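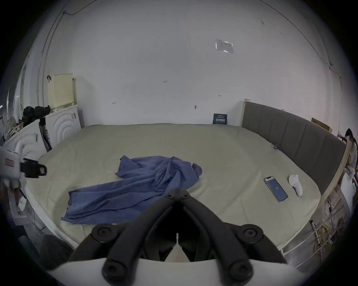
Week 4: Grain storage and what goes wrong in the bin

Right, last time we got the crop off the field and I promised we'd stop treating the combine as the end of the story. Most of the money you can lose on maize or wheat after harvest, you lose in the store, and you lose it slowly enough that you don't notice until the lorry gets turned away. So this week is all about moisture, heat and air, with a bit at the end about paperwork (sorry, but it does come up in the assessment).

If you missed week 3, read the handout on combine settings first. I'm going to use the words "fines" and "cracked grain" a lot and I don't stop to explain them again.

1. Grain is alive

I know, I say this every year. A kernel in a bin is still breathing. It takes in oxygen and gives off carbon dioxide, water and heat, and the wetter and warmer it is, the faster it does all of that. The heat and water it gives off then make the neighbouring grain warmer and wetter, and off you go. Left alone, a damp patch feeds itself.

Dry, cool grain hardly breathes at all. Everything in this lecture is a way of getting to dry and cool and staying there.

2. Moisture content, wet basis

We always use wet basis in this course. The weight of water divided by the total weight of the grain, water included, times a hundred. Some of the older textbooks in the library use dry basis (water over dry matter only) and the numbers look higher, so do check which one you're reading before you copy anything into your coursework.

The sum people get stuck on is shrink. Say you bring in 80 tonnes of maize at 20 per cent moisture and dry it to 15. The dry matter doesn't change:

Dry matter = 80 x 0.80 = 64 tonnes
Final weight = 64 / 0.85 = 75.3 tonnes

So you've driven off 4.7 tonnes of water. People want to say five per cent of 80 is four tonnes and leave it there, and that's wrong, and I will take the mark off! Work through the dry matter every time.

Then there's handling loss on top - dust, bits of husk, whatever gets left in the pit. Merchants usually roll that into one shrink figure, so when you compare two merchants, ask what's in it.

3. The Ploltow store

I'll use Ploltow as our running case from here until the end of term, so it's worth getting to know it. It's a mixed arable farm with 12 bins of different ages, a continuous-flow dryer and one flat store that used to be for potatoes. In their worst season they had 237 tonnes of maize in a single bin go out of condition, and it all came down to three or four decisions that looked quite sensible at the time.

The maize came in late October. It had been a wet month, the dryer was backed up, and they put the last loads in slightly over target with the idea of running the fans and finishing it off in the bin. That can work. What they didn't do was level the top or pull out the core.

When you fill a bin from a central spout, the heavy whole kernels roll outwards and the fines stay in the middle. You end up with a column of dust and broken grain right up the centre, packed tight, and air won't go through it. The fans run, the outside cools nicely, the readings near the wall look lovely, and the middle just sits there. Have a look at your week 3 notes on cylinder speed and you'll see where the fines came from in the first place.

Pulling the core means taking a load or two out of the bottom as soon as the bin is full. The centre drops first, so most of the fines leave with it. It's a dull job at the end of a long harvest and it gets skipped.

4. Aeration is for cooling

Students mix this up constantly, so a short section of its own. Aeration fans move a small amount of air and their job is to bring the grain temperature down and keep it even. They don't dry grain to any useful extent. Drying needs a lot more air, or heat, or both.

When you turn on a fan in cold weather, a cooling front moves through the grain from wherever the air enters. Behind the front the grain is cool, ahead of it it's still warm. If you stop the fan halfway, you've parked a boundary between warm and cool grain in the middle of your bin, and moisture likes to settle along it. Once you start a cycle, finish it.

How do you know it's finished? Measure the temperature of the air coming out. With air pushed up from below, you measure at the top surface. When it matches the grain temperature you were aiming for, and it does so in several places, you're through.

5. Moisture migration

Even a bin that went in perfectly uniform can go wrong over winter. The grain by the wall gets cold and the grain in the centre stays warm. Air sinks down the cold sides, comes up through the warm middle picking up moisture as it goes, and meets the cold layer at the top. Water condenses there and you get a crust. If you walk into a store in February and there's a musty, slightly sour smell under the roof, that's usually what you've got.

In spring the whole pattern flips round and the damp spot tends to form lower down, which is much harder to find.

(The drawing I did on the board is on the course page. The arrows are a bit wobbly but they do point the right way.)

6. Monitoring

Ploltow now has temperature cables from Clumari in the bigger bins, read once a day. They still walk the smaller ones with a probe. Cables are good, but grain is a very good insulator, and a hot spot can be quite near a sensor without the sensor noticing. So look at the trend. One reading that's a bit high might be nothing. The same sensor creeping up week after week while its neighbours stay flat is a problem, even if the number itself looks harmless.

The data file for the practical is one of their exports. It has 722 rows, one bin, and there's a fault in it for you to find. I'm not telling you whether it's the grain or the sensor. Plot it before you do anything else, please - last year half the group went straight to averages and averaged the whole thing away.

7. Safety, and I do mean this one

Never go into a bin while grain is moving. Never go in alone. Crusted grain can hide a hollow underneath and it will not hold you, and once you're in to the waist another person can't simply pull you out. Lock off the unloading gear before you open the hatch. Check the air as well, particularly in anything that's been sealed or where you already suspect spoilage.

On the farm visit you'll be looking in from the platform only. Boots with a proper sole, no loose scarves, and hair tied back if it's long.

8. Records

Two systems you'll see on the visit. Gashaw is the intake software, which logs each load with its weight, moisture and destination bin. Trovell is the paper log that hangs by the dryer, and it's the one everyone fills in at two in the morning. They don't always agree! For the coursework, use Gashaw for the weights and Trovell for dryer temperatures, and if a load appears in one and not the other, say so in your write-up and carry on.

For next week

Redo the shrink sum for maize coming in at 18 per cent and at 24 per cent, both dried to 15, starting from 80 tonnes each time. Show the dry matter line.

Plot the bin file and bring the plot, printed or on a laptop, I don't mind which.

Read the chapter on storage insects up to the section on fumigation. We'll do fumigation separately in week 6, when the labels and the legal bits can have the whole session.

The sign-up sheet for the farm visit is on the door of the teaching lab. The minibus leaves at 8.30 from the back gate, and the kettle at Ploltow is very small, so bring a flask.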